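Filed under: Short Fiction / Sea & Shore

The Wrasse Over the Stairs

Veronica Buzatu bought the print at the harbor market in March, and she carried it home on the bus with both arms around it, grinning at everybody!

It was a Mediterranean rainbow wrasse, framed, orange stripe and all, bigger than life and twice as pleased with itself. The seller, Mawuli Lamptey, had 300 fish in his stall (flat ones, fat ones, a moray with terrible teeth) and he could tell you what every single one ate for breakfast.

"Hang her where you go up and down," he said. "She likes traffic."

So over the stairs she went. By the second night Veronica was saying good evening to her. By the fourth she had read a whole library book on reef fish, all 600 pages, and learned that a rainbow wrasse can begin life female and end it male. What a creature!

"You'll want a name that works both ways," said Dean from next door, who had come over to borrow a level and stayed for soup.

They tried Nadero. They tried Avmont. The wrasse looked unimpressed. 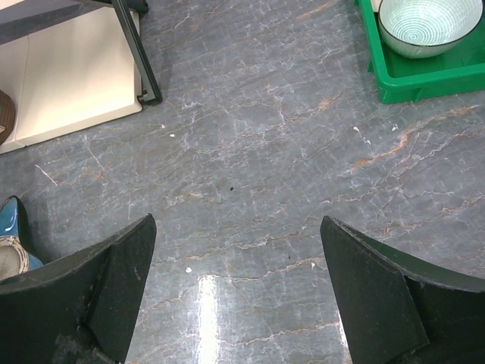

Part 2: Haque

Haque was what stuck. Veronica said it on the landing with her arms full of towels, and the light came up the stairs just then, and oh, that stripe!

She went back to the market the next morning for the moray.

We use cookies to remember your reading preferences. Accept | Manage settings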